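Kerneswood Home Repair Fund
Progress report to the Londoño Foundation
Prepared by Desta Yilma, project coordinator
20 July 2022

Dear Ms. Arboleda,

With this report I inform you of the progress of the bathroom and kitchen repair project in Kerneswood. The period starts in April, when we received the first part of the grant. You asked that I write more about the problems than in my last report, so I have tried to do that.

1. Where we are

The grant foresees repairs in 46 homes. All of the homes belong to people over the age of 65 or to families with a person who cannot move easily. Until now we have finished 12 homes. In 8 more the work has started and the water is already connected again. The others are inspected and have a written list of work, signed by the person who lives there.

We are behind the plan. The plan said that the homes on Stunik Street would be finished before summer, and four of them are still open. The main cause is the pipes. When our plumber, Boyang Mao, opened the first walls there, he found old steel pipe with much rust inside, also in places where the inspection had shown copper. The inspection was made only under the sinks, where somebody in the past had changed the last short piece. It was our mistake to trust this. We now open a small hole behind the bath before we write the list of work, and the price is closer to the truth.

2. Bathrooms

Most of the money goes to the bathrooms. The usual work is a new mixing valve, a lower edge for the shower, a fan that takes the damp air outside, and strong bars for holding on. For the bars we put a wood block inside the wall, and the city inspector has accepted this method without changes.

The towel bars gave us more discussion than I expected. Several residents hold the towel bar when they step out of the bath, and a normal towel bar is not made to carry a person. In two homes it was already pulled from the wall when we came. We decided to place the towel bar farther from the bath and to put the safety bar where the hand naturally goes. Mrs. Huaranga, who visits the residents for us, explains this to each family and stays until they have tried it a few times.

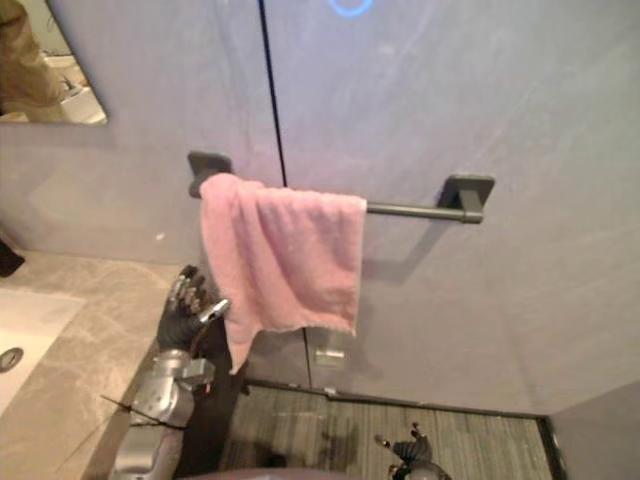

The fans are a different question. Two families turned the fan off because of the noise, and in one of these homes there was new mold on the ceiling after a few weeks. We changed to a quieter model, and it switches off by itself after the shower. It costs more, but we saved a part of the difference by buying all the fans together. I ask your permission to move this small amount from the line "paint and finishing" to the line "ventilation." The total does not change.

3. Kitchens

The kitchen work is smaller and it goes well. We change faucets, repair the floor under the sink, and add a shelf at a height that can be reached from a chair. The cabinet doors ordered from Statis arrived late and one box had the wrong hinges. The supplier replaced them without cost, but we lost nearly two weeks on this. For the second order I have asked for delivery in two parts, so that the workers do not wait for everything.

4. People

Soon-im Yoon joined us in April as bookkeeper for half of the week. She has put all invoices from the first period in order and found one that we paid twice. The money has been returned and you will see it in the table that she sends to you separately.

Boyang Mao now has a helper, a young man from the training course at the community college. He learns quickly. I would like to keep him after the summer, but the present budget has his wage only until the end of September.

Nelly Huaranga has made the first visit to every home on the list. Her notes are very useful to us. For example, she wrote down which residents sleep in the afternoon, and we now plan the loud work for the morning in these homes. Since we do this, the complaints have become few.

5. What the residents say

We ask each family the same short questions one month after the work. Most are satisfied. The complaint we hear most often is about dust, and the second is that the water was closed longer than we had promised. We now give a written notice one day before and we leave bottled water at the door. One man wrote that the new shower is good but he misses his old bathtub, and I understand him.

6. Money

We have used a little less than planned for this period, only because fewer homes are finished. The cost per home is higher than planned on Stunik Street and close to the plan everywhere else. If the pipes in the remaining four homes there are equally bad, we will use the full reserve. I will know this when the walls are open, and I will write to you in the same week.

7. Next steps

Our first task is to finish Stunik Street. After this we go to the homes near the school, where the work should be done before classes start, because the trucks block the road in the morning. The second order of cabinet doors must be paid in advance, and for this we kindly ask that the next part of the grant be sent as agreed.

You are welcome to visit any of the finished homes. Mrs. Huaranga can arrange it with the families if you give her a few days.

With respect,
Desta Yilma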